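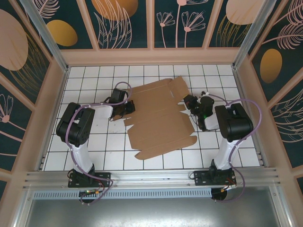 The Enamel Brooches of Minard

December 6, 2020

The Minard workshop closed its doors in September 1963 after producing enamel brooches for three generations. Its pattern books, long held in private hands, have now passed to the Drarnari Collection, where they may be consulted by appointment.

The books record 1,963 designs, of which 691 were put into production. Most are flowers and seed heads, worked in translucent enamel over engraved silver. The greens are considered the finest and were fired at 800 degrees in a small kiln supplied by Bratu.

Collectors should examine the reverse of any piece with care. Early brooches carry a plain M within an oval, while later ones add a pattern number beside the catch. Replacement pins are common and need not reduce the value greatly, but repaired enamel does.

A selection from the collection will be shown at the Grekell Gallery next spring. It will include 3 unfinished brooches, still without their final coat of enamel.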